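Search this site Enter keywords Go
Reading time: 3 min

Nurse Anesthesia Students Head Back to Umali, Masks and All

20 July 2020

The second-year class in the nurse anesthesia program at Grornen returns to clinical rotations in August, and everyone involved would like it noted that they have had quite enough of video lectures. There are 16 students in the class. Since spring they have learned airway anatomy from their kitchens, presented cases to a grid of small rectangles, and discovered which of their housemates owns a blender.

The program office spent most of June working out who goes where. Umali Regional takes the largest group, as it always has, and Fendia Surgical Center takes the rest. Fendia is the easier drive and has the better coffee, and requests for it were heavy. The clinical coordinator has asked us to say that assignments are final, that they were made according to case needs, and that a strongly worded email about parking is not a case need.
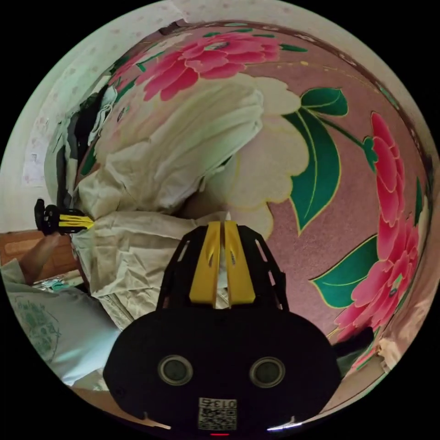
Students will notice a few changes. Each rotation now starts with a half day of fit testing and protective equipment practice, even for those who did it last year and remember it fondly. Beards are a problem. The respirator does not care how long you spent growing yours during lockdown, so please shave before you come in and save the technician a delicate conversation. Anyone who can't shave for religious or medical reasons should call the office now so that a hooded respirator can be set aside.

Case logs have moved to Ustix, the new online system, which replaces the old spreadsheet. The old spreadsheet had 70 columns, several of them labeled "other," and it will be missed by the one faculty member who understood it. Ustix asks for each case to be entered within two days. It sends a reminder if you forget, then another, then a third with a red banner across the top. Students who tried it in the spring report that the third one is effective.

The requirement itself hasn't moved. You still need 600 cases to finish our program, and the pause in elective surgery this spring left some of you short, especially in pediatrics and obstetrics. Advisors have gone through every log and will be in touch about where the gaps are. Most can be closed with an extra block at Umali in the winter. Some will mean nights. We are told that nights at Umali build character, mostly by people who no longer work them. 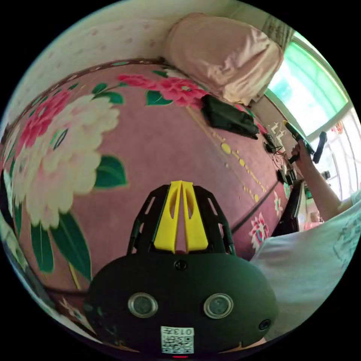
Will the pause in the spring delay my graduation?

For most students it won't, provided the missing pediatric and obstetric cases are made up in the winter block. If your log shows a larger gap, your advisor will set up a plan with you before the rotation starts, and the date of completion will be part of that plan.

Simulation lab sessions continue on campus in groups of four, with the doors open and the mannequins wiped down between groups. The older adult mannequin is back from repair with a new left lung and a wheeze that was not on the order form. Faculty have decided to keep the wheeze. Please don't chart it as an emergency.

Didactic courses stay online through the fall. Pharmacology will be recorded, and the weekly case conference will be live with cameras on. Conference starts at seven in the morning as before, and the move to video has not made that any later. Presentations are limited to 30 minutes including questions, a rule that applies to faculty too, in theory.

Health forms, flu shot records and proof of current life support certification are due before the first clinical day. Upload them to Ustix. Do not fax them. The fax machine was retired in March and whatever you send is going to a dental office down the hall, where they have been very nice about it.

Contact the program office | © 2020 Grornen School of Nurse Anesthesia | Back to top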